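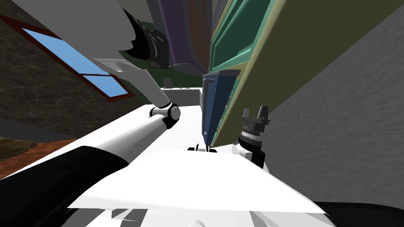 The member from Long asked whether we could please sort out the bus before anything else, as last year's outing left two people standing in the rain at Wonley. Fair point, and I said so. So we started there.

Minutes of the Wonley Walking Club, December meeting, typed up by me with a cup of tea and half a mince pie.

1. The bus
Dallton Coaches can do the spring trip with 4 pick-ups, and the Long stop goes back on the list (hooray!). We all agreed that the driver gets a printed sheet this time — my handwriting was blamed for last year and I'm not going to argue.

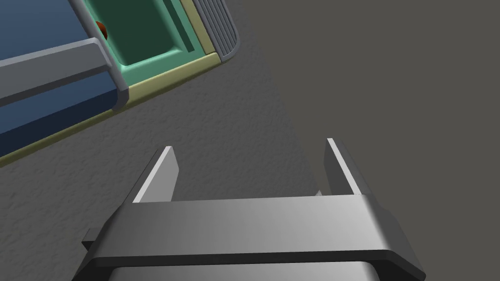

2. Money
We have £3244 in the account, which is more than I'd feared. Roughly £1000 of that will go on the coach and the lunch at Civar. I did ask if we might put a bit by for new maps, as mine is mostly sticky tape now. Agreed, once the lunch deposit has gone off.

3. The Civar route
Long chat about this one. The short way is muddy and the long way has the stiles, and everyone's knees had something to say. We settled on the long way out and the short way back. 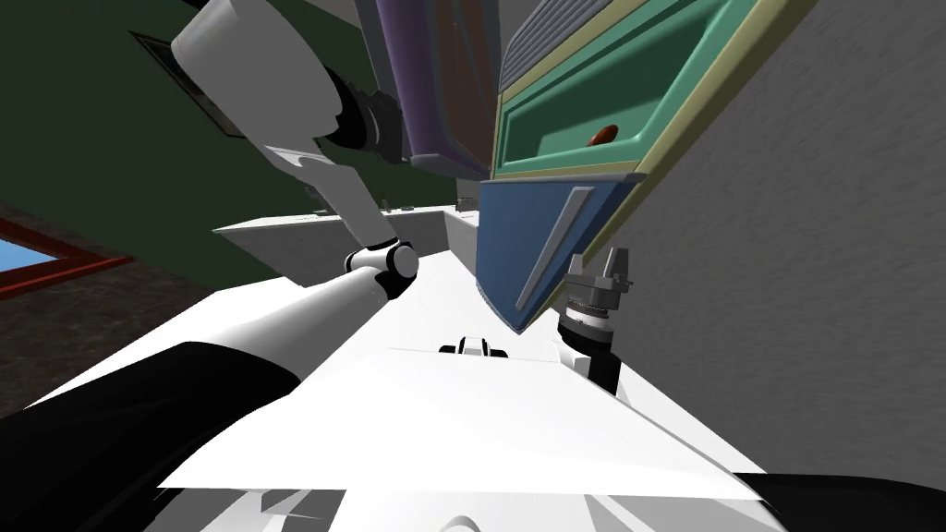

The new club banner came up next, and we went round and round on colours. Green was thought too dull and yellow shows the dirt. I rather fancy a purple edge, like the one on the panel up there, with plain lettering in the middle. I'm to get two prices before we meet again.

Next meeting is at 7.30, same room. Bring your own mug, please!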